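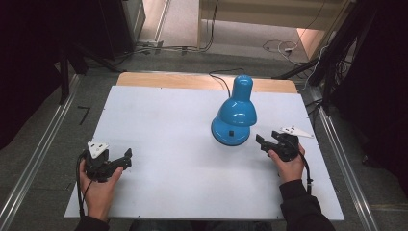 Figure 2. A worker with the hand-held grippers at the lamp station, Ramville site.

May
By the Henao project write-up team
14 shares | 3 comments

4. What changed on the floor

I'll start with the lamp station, since it's where I spent most of my time and where people had the most to say to me. Before Troritz came in, the job there was simple to explain. You took a lamp out of the tray, looked it over, tried the switch and passed it on. Now a good part of the shift goes to showing the job with a pair of grippers in your hands (Figure 2), so the arms on the Gedero line can learn it from the recordings. Same lamps, same people, very different day!

The first thing everybody told me about was their fingers. You don't feel the plastic anymore. One woman on the early shift said she used to find a bad base by running her thumb around the rim, and with the grippers she has to look for it, which is slower and (her word) lonelier. I tried it myself and I was terrible. I went at the base too fast, pushed the lamp halfway across the board, and had to start over while two people politely looked elsewhere.

The second thing was pace. The plan called for 50 recordings a shift per person and 3000 for the station before any arm was switched on. Oddly, a target in recordings felt worse to people than the old target of up to 100 lamps, even though it's a smaller number. A clumsy lamp still counts as a lamp. A clumsy recording gets thrown out, and for the first few weeks you only heard about it the next morning. We asked for that to be changed, and once rejected recordings showed up right after the attempt, the grumbling dropped off a lot.

Then there's the question I kept hearing at breaks: am I teaching the thing that takes my spot? I don't have a clean answer, and I told people so. At Ramville the 2 packers who moved off the station went to repair work, and both told me they like it better. But they were asked first, and they had already wanted out of packing. I wouldn't stretch that to the whole floor.

What did surprise me is how much say the careful workers gained. People who had been told for years that they were slow were suddenly the ones whose recordings got kept, and the others started asking them how they held the grippers. That never showed up on the old pay sheet, and it still doesn't, which I think is a problem we should come back to in Section 5.

Comments (3)

benchside: The part about the thumb is so true. I did a job like this and my hands felt useless for a month.

r_line4: Did anybody get paid extra for the recordings? You kind of skip over that.

mossy: Would love to see the numbers on rejected ones before and after the change. Is that in Section 5 too?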